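Ticket: Campaign donor form rejects valid ZIP codes
Product: Pado forms, Estley for Council site
Opened by: Mieke Coppens
Priority: 2
Status: Waiting on customer

Tuesday, 9:40 a.m.
Donors with a ZIP code starting in 0 get "Invalid address" on submit. 26 failed entries in the log. All other ZIP codes go through. Same result in two browsers.

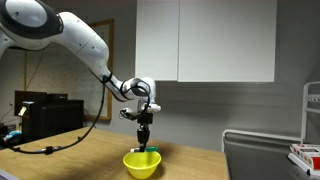

Yellow bowl on the table, gripper above it.

10:15 a.m.
Reproduced on staging. The ZIP field is stored as a number, so the leading zero is dropped before the address check runs. Changed field type to text. Staging now accepts all test entries.

11:05 a.m.
Pushed to live. Customer reports the yard sign request form still fails. That form uses the old Verhoeven template and has its own copy of the field.

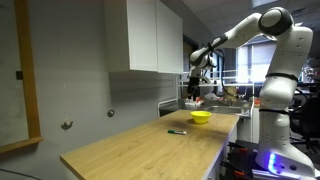 Same change made there. Cleared the page cache and resubmitted two test requests, both accepted.

1:30 p.m.
Voter contact export checked for the same fault. The file stops at 2,000 rows, so later records could not be compared. Asked Mieke to export by precinct and attach the files. Failed donor entries were not charged and need to be resubmitted by the donors.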